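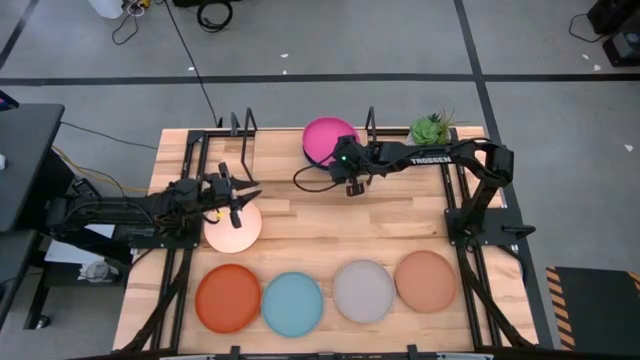 图1 拼木桌面与各色圆盘。前排四只,其余两只在后。

第三讲 餐桌上的盘子:颜色、间距与桌面

课程:家居陈设与餐桌布置基础
上课时间:星期日上午
请带来:铅笔、直尺、一只自己家里的圆盘(什么颜色都可以)

一、这一讲学什么

前两讲我们谈了桌布和餐具,这一讲只谈盘子。盘子是餐桌上面积最大的东西,客人坐下来,先看见的常常是盘子的颜色,然后才是菜。所以摆盘子以前,应该先看桌面,再看盘子的颜色,最后决定盘子与盘子之间留多少空。这三件事的次序请大家记住,课后练习也按照这个次序来做。

本讲义里“盘”和“碟”两个字混用,不做严格的区别。有的教材把浅的叫碟,把稍深的叫盘,各地的习惯不一样,考查的时候写哪一个都可以。

二、先看桌面

拼木桌面是由许多窄木条拼成的,木条的颜色有深有浅。图1的桌面有浅褐、奶油和棕几种颜色,整体是暖的、偏浅的。这样的桌面本身已经有花纹,再铺有图案的桌布,就容易乱。我的建议是不铺桌布,让木头露出来,盘子用单色的。

如果家里的桌子是深色木头,情况就相反:浅色的盘子会很突出,深红、深蓝的盘子会沉下去。这不是错误,有的人喜欢沉下去的效果,但是要提前知道。

木条的方向也有作用。木条有方向,眼睛会跟着它走。盘子如果沿着木条的方向排,看起来安静;如果横着排,看起来活泼一些。请在自己家里两种都试一下,并且在笔记里写下你比较喜欢哪一种。

三、盘子的颜色

图1里的盘子颜色都不同,这种搭配叫做“混色摆法”。混色摆法看起来随便,做起来需要一点计划。下面是我上课常用的分组方法。

暖色:橙红、浅粉、偏棕的鲑鱼色、鲜艳的洋红。
冷色:灰蓝。
中性色:略带淡紫的浅灰。

可以看到暖色占多数。暖色多的时候,冷色只要一只就够了,它的任务是给眼睛一个休息的地方。前排的橙红盘和灰蓝盘靠得很近,几乎碰到,对比就强;浅灰盘和鲑鱼色盘靠在一起,对比就弱,感觉柔和。同一排里有强有弱,比每一处都强要耐看。

洋红色最鲜艳,放在后面中间的位置,离前排有一段距离。这是值得学习的地方。最鲜艳的颜色如果挤在一排的中间,旁边的浅色盘子就会显得发旧。单独放远一点,大家都好看。

桌角如果有一盆植物,例如图1后角的多肉盆栽,要把它也算进颜色里面。植物的绿色和洋红、橙红都有距离,所以不要再加第二盆,一盆已经足够。

四、间距

摆盘子的人常犯的毛病,是把所有的间距做成一样。一样的间距适合正式的宴席,每个座位前面一只,位置要用尺子量。可是在自助的桌子或者家里的茶点桌上,一样的间距会有一点呆板。

另一种做法是“成对”。图1的前排就是这样:左边两只一对,右边两只一对,中间露出一条比较宽的木头。这条空的木头有用处,可以放公用的汤,也可以什么都不放。并且这一排没有排成笔直的线,稍微有一点前后错开,看上去比较自然。

练习成对摆法的步骤:

1. 先放左边的一对,两只盘子的边缘离开一点点,不要压在一起。
2. 再放右边的一对,间隔同样小。
3. 站到桌子的对面看中间的空。空太小,四只会连成一条;空太大,两对就没有关系了。
4. 把每一对里的一只向后推一点。
5. 最后才放后排的盘子。

我们在教室里用的间隔是:一对之间4毫米,两对之间10厘米。这是为了大家练习方便定的数字,回家以后可以按照自己桌子的大小来改。

五、光线与白盘

白盘大家都觉得最简单,其实它最受光线的影响。光线暗的时候,白盘常常看起来不是白的,边缘会发灰或者发紫,中间反而亮一些。旁边有彩色的东西,也可能给它染上一点颜色。所以选白盘的时候,不要只在商店的灯下面看,要拿回家,放在自己的桌子上,早上看一次,晚上开灯再看一次。

还有影子。盘子的边稍微高起来,就会在桌面上留下一圈影子,木头在那里变深。影子柔和,盘子看起来稳;影子太硬,看起来像剪下来贴在桌上的。把灯移远一点,或者加一个灯罩,影子就会变软。

图2请对照上面两段来看,重点看盘面由外向内的明暗变化,和右上边缘外面木头颜色的变化。

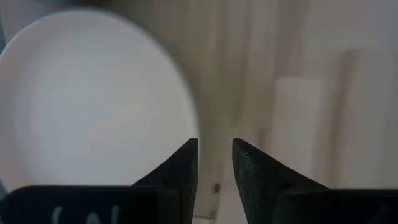

六、课后练习

1. 用自己家里的盘子,不买新的,摆一次混色,再摆一次单色。各画一张草图,标出颜色的名字。每张草图不超过30分钟。

2. 用成对的方法摆四只盘子。没有四只圆盘的同学,可以用圆形的纸片代替,纸片要涂颜色。

3. 把一只白色或者浅色的盘子放在窗边,上午和傍晚各观察一次,用文字写下盘子中间和边缘的颜色。请不要只写“白”,至少用三个不同的词。

4. 选做:在桌上加一盆植物,换三个位置,写出哪一个位置最合适,以及你的理由。

草图和文字一起放在一个信封里,下一讲开始的时候交。下一讲的内容是碗和杯子的高低搭配,请预习讲义第29页。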